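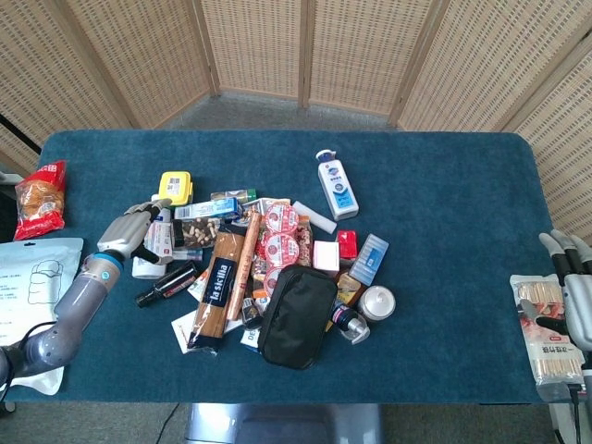 The Palten cell is a two-armed sorting station built by Custska for handling mixed household goods. Setting up is said to take 15 minutes, a figure that comes from the maker and leaves out clearing the floor and placing the screen behind the table. Items are heaped on a plain cloth — groceries, toiletries, small boxes — before the hands are zeroed.

Custska advises checking the wrist cables every 300 cycles. Noémie Gaillard, who reviewed the manual in November, found no test data behind that interval. The finger joints have their own schedule, also unexplained.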